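Telescopio terrestre Skikari 20 para observación de aves

Referencia: 1510-SK
Fabricante: Zisau
Disponibilidad: en almacén

El Skikari es un telescopio de cuerpo acodado para quien pasa la mañana en un observatorio o a la orilla de un embalse. Se entrega con ocular fijo de 20 aumentos, suficiente para separar limícolas a media distancia y cómodo para seguir fumareles y charranes en vuelo. El enfoque es de doble rueda y se maneja bien con guantes finos.

El cuerpo va relleno de nitrógeno y sellado con juntas. El parasol es extensible y lleva una muesca de puntería en el lateral. La zapata encaja en las rótulas Simach sin adaptador.

Características
Aumentos: 20x
Peso con ocular: 1.510 g
Campo de visión a 1.000 m: 38 m
Enfoque mínimo: 3 m
Garantía: tres años

Contenido de la caja
Telescopio, ocular, tapas delantera y trasera, funda de transporte con correa y manual en español. El trípode se vende aparte. Recomendamos el Yoon 113, que aguanta bien el viento de costa.

Limpieza y almacenaje
Retire la arena con una pera de aire antes de pasar cualquier paño por la lente. Use un paño de microfibra limpio, sin productos para cristales. Guarde el equipo en lugar seco y con las tapas puestas. Los accesorios pequeños pueden ir en cajas abiertas con asa.

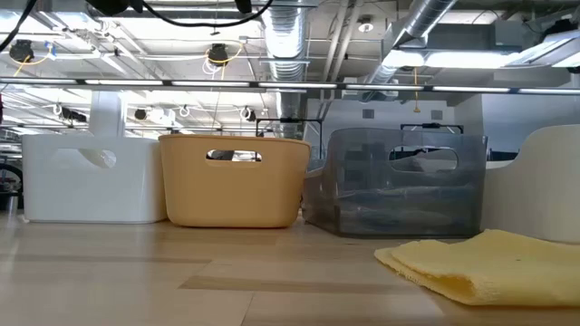

Envíos y devoluciones
Los pedidos salen del almacén en 3 días laborables. Se admiten devoluciones con el embalaje original. En agosto no se hacen reparaciones.

Consultas técnicas: Ye-rin Jeon, servicio posventa.
Ficha revisada el 24 de febrero.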